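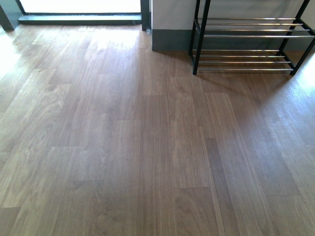 What I want to know is where forty years' worth of trainers, wellies and school shoes are meant to go once they're all off our feet, wrote one reader on the Tandley page last week, and I have to say it got more thumbs up than anything I've put on there since the bus shelter.

So, the news, for anybody who missed the letter through the door. The Magesa flats are going shoes-off. It's a request and it isn't in anybody's tenancy, but all 200 flats have now had their new floors put down, the old carpets have gone, and the landlord has asked everyone to take their outdoor shoes off at the front door and keep them there. To help it along, each flat can have a shoe rack for nothing, as long as you ask before Christmas. The letter is dated 28 November 2022 and it's on pale green paper, so if you've got a pale green thing stuck behind the toaster, that's the one.

I live there myself (second floor, the noisy side) and I'll admit I was a bit grumpy about it at first. I liked my carpet! It hid things. But we've had the new floor down since June, and I've come round to it more than I thought I would. It sweeps in two minutes. You do hear everything, mind. My neighbour upstairs has a pair of boots I could pick out of a line-up by sound alone, and I should think that's half the reason for the letter, although the letter talks mainly about grit and scratches.

The racks are being handed out from the old bike store on Saturday mornings, ten until noon. They come flat in a box from Cliltirura, the homeware place on the ring road, and the model is called the Grunurus, two shelves high, which sounds to me like something you'd see a doctor about. If you'd sooner buy your own, or you're not in Magesa and fancy one anyway, Cliltirura are doing them at £36. I thought that was a bit steep. A friend in the terraces thought it was cheap. Make up your own minds. 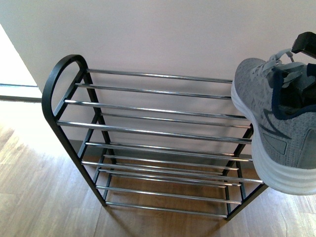 Choosing a rack is harder than I expected, and I've looked at a silly number of them over the past fortnight. There are benches with a lid, there are those tall cupboards that tip open and trap your fingers, and there are cloth ones that sag by Easter. What I've ended up liking best is the plain metal sort, black at the ends with chrome rods going across, where you can see the floor straight through the gaps. Any mud that dries and drops off lands underneath and you can get at it with a brush. A curved top on the end frame is nice as well, gives you something to get hold of when you want to shift the thing and sweep behind. The one drawback with rods is small shoes. A toddler's sandal will go through a gap or tip over backwards, so if you've got little ones I'd put a bit of board across one level, or an old tray.

Putting it together, then. The boxed ones have one sheet of instructions, pictures only, and the mistake everybody on my landing made was doing the screws up tight as they went. Leave them all slack until every rod is in, stand the rack on the floor, give it a wiggle, and then tighten. I did mine on the hall floor with a tea towel under it so as not to scratch anything, and it took me the whole of a gardening programme. There's an allen key in the box. There were two in mine, so if you're missing one, knock.

A few people have asked about size. The one they're giving out is 700 mm long, which fits nicely along the wall by the front door in the two-bedroom flats. In the one-bedroom flats it's tighter, and on the end ones, where the meter cupboard opens outwards, it won't go by the door at all. I'm told you can ask for it to go in the living room by the balcony door, and a couple of people have done just that and say they prefer it, as they go out that way to the washing line more than they go out the front. Do measure before you carry the box home. It isn't heavy but it's an awkward shape on the stairs and the lift is still doing its thing where it stops at three for no reason.

Now, how to use it without it turning into a heap. I've been at this for five months, so I'm practically an expert. The shoes you wear every day go on top, side by side, toes out into the room and heels to the wall, so you can see at a glance whose they are and grab them on the way out.

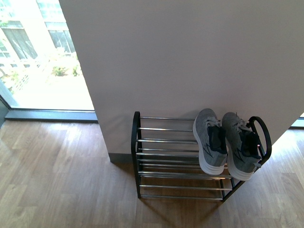

Longer shoes will poke out over the front a little that way round, and it doesn't matter a bit as long as nobody has to squeeze past. Then the bottom level is for the things that only come out now and again, or for visitors. I keep mine clear for visitors. It looks a bit bare but it does mean that when my sister turns up with her three there's somewhere for it all to go, and they don't end up in a pile that I fall over on the way to the kettle.

Wet shoes are the other thing. Don't put them straight up on the top level or they'll drip on whatever's below -- stand them on newspaper for an hour first, laces undone and tongues pulled forward. Knitted trainers dry pretty quickly if you stuff them with kitchen roll. Leather wants longer, and keep it away from the radiator. Wellies I leave on the landing, which I'm probably not supposed to.

There's been some grumbling, and I ought to put that in too. A few people with bad backs or bad knees say that bending down at the door every time is no joke, and they've got a point. The letter does say that anyone who can't manage it needn't, and it offers a long-handled shoe horn with the rack if you tick the box. Someone else asked about the postman. The postman stays outside! And delivery people with a fridge on their back can keep their boots on, I rang up and checked, though you might like to put an old sheet down for them.

As for how many racks there are, I asked that as well, and there's no shortage. The order was for about 1000 across all the landlord's buildings, so the Magesa lot won't run out if you can't make it this Saturday. You need your flat number and the slip off the bottom of the letter. If you've lost the slip they'll write you in by hand, but you'll be at the back of the queue.

Old racks and shoe cupboards can go in the bike store as well, left-hand side as you go in, so long as they're clean and all the bits are taped together. Please take your shoes out first. There was a single brown slipper in one last Saturday, left foot, and it's on the windowsill by the post boxes if you're missing it.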